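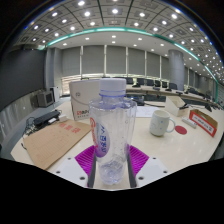
Nerys Hughes would put the inside diameter first on every ring listing, in millimeters, and leave the size number in smaller type beside it. A size number is only as good as the stick it was read from, she wrote in reply to the notice Stostuveo sent to sellers on Wednesday, and two sticks from two suppliers can differ by a quarter size at the same mark.

The notice goes most of the way toward what she asked for. From August, the jewelry marketplace will require a measured inside diameter on all engagement ring listings, along with the band width and a statement of whether the inner surface is flat or rounded. The size number stays where it is, at the top of the listing. Listings without the new fields will remain visible to the seller but will drop out of search results for shoppers.

The rule covers 3,110 engagement ring listings now open on the site. Of these, 2,527 give a size number and no other measurement. The rest already carry a diameter, a band width or both, mostly because their sellers use a template that asks for them.

Plain bands, stacking rings and signet rings are not included for now. Stostuveo said wedding bands will be handled separately, as many are sold as sets in which the two rings are measured together.

How the measurement is to be taken

Sellers are asked to measure the finished ring, after polishing and with all stones set. Wax models and unpolished castings do not qualify, since polishing removes metal from the inside of the band. The ring should be at room temperature, given in the notice as 70 degrees Fahrenheit, and should not come straight from an ultrasonic cleaner or a steamer.

Two methods are accepted. The first is a digital caliper, using the inside jaws, with one reading taken from the head of the ring to the base and a second taken across the band at right angles to the first. The seller enters both. If they differ by more than the allowance in the notice, the ring is treated as out of round and must be trued on a mandrel before it is listed. The second method is a plug gauge of known diameter, which is slower but less affected by how hard the user presses.

A tapered ring stick alone will no longer be accepted. Sticks are read either at the leading edge of the band or at its center, depending on the shop, and the difference grows with the width of the band. Iolo Price raised this point in the seller forum last spring with measurements from his own bench in Dekstead, and a version of his table now appears in the help pages.

Band width and inner profile

A wide band fits tighter than a narrow one of the same diameter. Most jewelers allow for this by going up a quarter or a half size, but there has been no common practice on whether the allowance is built into the size number shown to the buyer. Under the new rule it may not be. The seller lists the ring as measured, and the site adds a line of advice to shoppers when the band is wide.

The inner profile is recorded as flat or rounded. Rounded interiors, sold as comfort fit, slide over the knuckle more easily and tend to feel looser once on. A ring with a rounded edge and a flat center is to be entered as flat. Lowri Trevor asked for a third choice to cover this case and was told it would be looked at after the first quarter of use.

Width is measured at the base of the band, opposite the stone. For bands that taper, the width at the shoulders can be added in the notes.

Resizing terms

The current offer of one resizing within the return period continues. The flat charge remains $39 for plain gold and platinum bands. Rings with stones set more than halfway around are still excluded, as are tungsten and titanium, which cannot be sized by ordinary bench methods.

What changes is who pays. If the ring measures outside the allowance when it reaches the workshop in Plonerley, the seller is billed. If it measures as listed, the buyer is. The workshop will record the diameter on arrival and again on completion, and both readings will be sent to the two parties. Until now there was no reading on arrival, and disputed cases were generally split down the middle.

Mali Mathias, replying under the notice, asked what happens when a ring has been worn before it is sent in. The answer posted was that light wear does not change the diameter by a measurable amount, and that a ring bent in wear will show up as out of round.

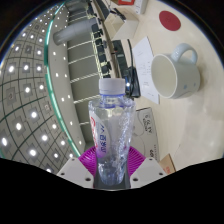
Effect on the Samuel settings

Sellers using the Samuel range of ready-made settings will have less to do. The settings are supplied in half sizes with the diameter already stated, and the site will fill in that figure when the part number is entered. The seller still has to confirm it after the stone is set. Closing prongs or hammering a bezel can pull the top of the band slightly inward, particularly on thin shanks.

Ynyr Pumphrey has asked that quarter sizes be added to the range. No date has been given for that.

The listing form with the new fields can be opened now from the seller page. Entries saved before August will be kept and will not need to be made again. Sellers who want a gauge checked can send it to the Plonerley workshop, postage paid by the sender, with the shop name on a tag.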